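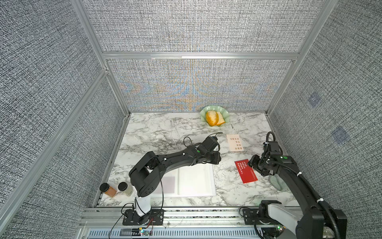 Bread is thrown away in larger amounts than any other food in the Prarkcombe dining hall, and our project tried to find out why. Over two weeks in February we weighed the bread left on trays after lunch and asked students about it. We sorted the bread into two groups, rolls and sliced bread. A golden-brown roll and a slice of toasted bread with a tan crust, like the two on the green flower-shaped dish, would go in separate bins under our system. Toast was counted with sliced bread.

## Method

We handed out 200 paper surveys and got most of them back. The survey asked how often the student took bread, which kind, and whether they finished it. The bins were weighed at 1:30 each day on the kitchen scale, which reads up to 1000 grams, so on busy days we had to weigh in batches and add them up.

We lost one day of weights when the Watov building was closed for heating repairs and lunch moved to the gym.

## Results

Rolls were wasted more than slices on every day but one. Most rolls came back with one or two bites gone. With slices, it was mostly crusts. Soup days had the least waste of both kinds.

On the survey, the most common reason for leaving a roll was that it was too big. The second was that it was dry. Roughly 30 students wrote that they took bread only because it was next to the trays.

## Problems

Butter and sauce stuck to some of the bread and added weight. Nusrat Kanagaratnam scraped off what she could, but the numbers are still a little high. We also did not record how many rolls were put out each day, so we can't give waste as a percent.

## Suggestions

- Order the smaller roll from the Weerasinghe bakery
- Move the bread to the end of the line
- Put out less sliced bread on pasta days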